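Dernière mise à jour : 2018-02-21. Contact : Kiri Merrick.

# Larkevari – surfaces de table

Larkevari regroupe des prises de vue de plans de travail, classées selon le revêtement et l'état de la surface. Le jeu contient 1187 images, dont 957 annotées. Les autres sont fournies telles quelles dans `brut/` et n'ont pas été relues.

## Contenu

| Dossier | Contenu |
|---|---|
| `annote/` | images et fichiers JSON associés |
| `brut/` | images sans annotation |
| `listes/` | découpages apprentissage / test |
| `outils/` | scripts de lecture et de contrôle |

Chaque fichier JSON porte le même nom que son image. Les champs obligatoires sont `revetement`, `teinte`, `joints`, `ombre` et `objets`. Le champ `remarque` est libre et souvent vide.

## Revêtements

Sept classes sont définies dans `listes/classes.txt`. La classe `clair_feuille` couvre les tables blanches ou gris très pâle, recouvertes de papier ou d'un matériau en feuille. Quand l'annotateur ne peut pas trancher entre les deux, il ne remplit pas le sous-champ `matiere`.

Les joints sont tracés en polylignes, du bord visible au bord visible. Un joint masqué en partie est prolongé seulement si les deux tronçons sont alignés. Les lignes très peu contrastées reçoivent `joints.confiance = faible`.

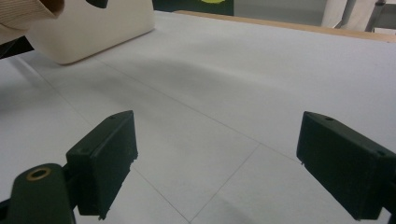

*Classe `clair_feuille` : joints fins délimitant de grands panneaux, ombre grise diffuse au milieu du plan.*

L'ombre est notée sur trois niveaux (`nulle`, `douce`, `nette`). Une ombre douce n'a pas de contour : on annote la zone la plus sombre par un polygone grossier, sans chercher à suivre le dégradé. Une ombre ne doit jamais être confondue avec une tache, qui relève du champ `etat`.

Le champ `objets` ne concerne que ce qui est posé sur la table. Une liste vide est une valeur valide – ne pas la remplacer par `null`, le script de contrôle la rejette.

## Découpage

La liste d'apprentissage compte 600 images annotées ; le reste des images annotées forme la liste de test. Les vues d'une même table restent dans la même liste. Le découpage `Deák`, plus ancien, ne respecte pas cette règle et n'est conservé que pour comparaison.

## Problèmes connus

- Confusion fréquente entre `clair_feuille` et `clair_lisse` sous éclairage uniforme.
- Polylignes doublées dans une partie du lot Prerus ; correction prévue en septembre.
- Le champ `teinte` n'est pas étalonné d'un lot à l'autre.

## Utilisation

```
python outils/controle.py --racine annote/ --liste listes/test.txt
```

Le script affiche les fichiers incomplets et renvoie un code non nul en cas d'erreur. Usage interne Gukance ; toute redistribution doit être demandée au contact indiqué en tête de fichier.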